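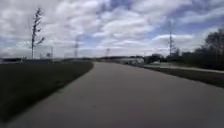
Parri path rover: outdoor driving
Build gallery, page 8
Posted 2024-05-29 by Osian Pumphrey

Parri is a four-wheeled rover I am building at the Brivley shared workshop. The chassis is welded steel tube and the motor controller is a Trarero board. It has to follow a paved path by finding the edge of the grass, with no GPS. The pictures on this page are from the path at Wirdale.

Plain grey asphalt with dark mown grass on the left. The line between them is clean, and that is the line the edge finder uses. The software throws away everything above the horizon, so the clouds and the towers don't matter to it.

Settings for this page: speed limit 700 mm per second, battery 3000 mAh, steering gain turned down from the last page.
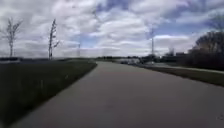 Ines asked whether the edge finder could follow the right side instead, and said her own rover lost the line every time a path got wider. Parri can use either side. It is a single switch in the config file, but I have only tuned the left. The right side needs a slower turn rate and I haven't settled on a number.

Still to do: a stiffer camera mount, a proper lid for the electronics box, and a stop button that can be reached from behind. Wiring pictures are on page 7. The next page will go up in September.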